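About Jurnora

Hi, and thanks for stopping by! We're Jurnora, a small software company, and we write the stuff that sits between "pick up the banana" and a robot arm moving. I started it because I'd spent years rewriting the same grasping code at every job I had, and I got tired of it.

Our main product is Plerkent, a planner that takes what the cameras see and works out a reach, a grip and a path. We don't build robots. We plug into other people's, and we do a lot of our testing on ordinary household jobs, because homes are messy and full of odd shapes (fruit is great for this - no two grips come out the same).

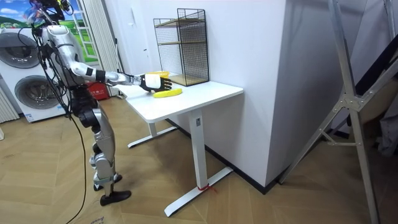 Hand over the banana, at the standing desk.

Next to Plerkent there's Salcedo, our logging and replay tool. It saves every plan along with the camera view that went into it, so when a grasp goes wrong I can step back through it over coffee and find the bad guess. Our test library has 147 tasks in it right now and 2258 saved runs, and I've watched more of them than I'd like to admit!

The newest piece is Gollow, which handles the last 20 centimeters before contact. That's where most of my bugs live. Version 2 came out in January and it's a lot calmer about curved things and soft edges.
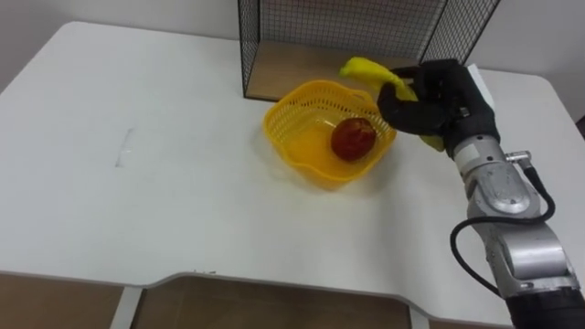 Robot hand holding a banana by the yellow basket

My favorite part of the job is still the view from the robot's own camera, with a banana in the hand and the basket right below it. You see what the planner has to deal with, like how much of the wire cage the hand hides.

If you've got an arm and a task that's driving you nuts, write to us. I read all the mail myself, and I love a weird gripping problem.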